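Jan 11, 2019

Home again, kettle on, and my feet are finally warm enough that I can hold the pen properly. I promised myself I would write more this year and here I am already skipping days, but today deserves a page or two.

Constanza turned 74 and we all took the slow train up to Carnitz to surprise her. Well, she knew. Isauro can't keep anything to himself, and she had her good earrings on when she opened the door! She cried a little anyway, and then scolded us for coming out in such weather, and then scolded us again for not coming in December when she had asked us to.

Lunch was the bean stew with orange peel that her mother used to make. I asked for the recipe again and got the same answer again - "until it smells right" - so I stood by the stove and tried to learn what right smells like. I think it's mostly the bay leaf. Nayara thinks it's the pot.
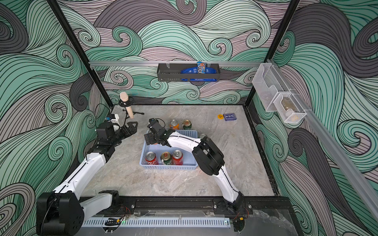 Blue snack packs, and all those pink and green waves.

After lunch she brought out the letters from Sebastião Guerra, the ones he wrote her from Skudham before they were married. I had never heard them read out loud. He was so funny, and such a terrible speller, and he complained for almost 50 pages about his landlady's soup. Jailson did the voices. Constanza kept her hand on the box the whole time, and when we got to the one about the ferry she asked to stop there, so we did. 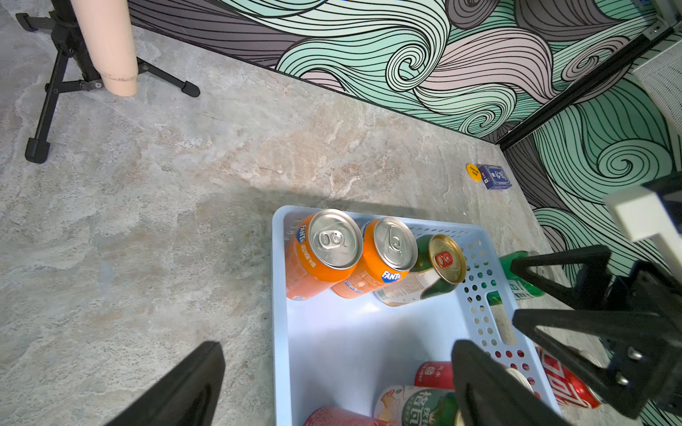 Two orange Fantas and a green can, lying in the blue basket.

We walked down as far as the church before it got dark. The bakery is still there but the shoe shop has gone, and I felt sadder about it than I had any right to, seeing as I only ever bought one pair there and they pinched. 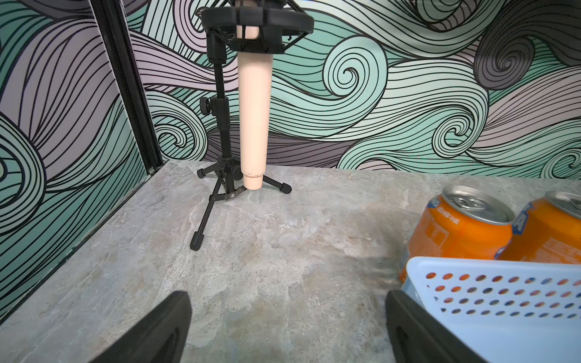

On the train home Nayara slept on my shoulder and I kept thinking about that ferry letter. I want to copy them all out for her, in big clear writing, now that her eyes are getting tired. I'll call her in the morning and ask. Must also return Isauro's scarf, and buy bay leaves.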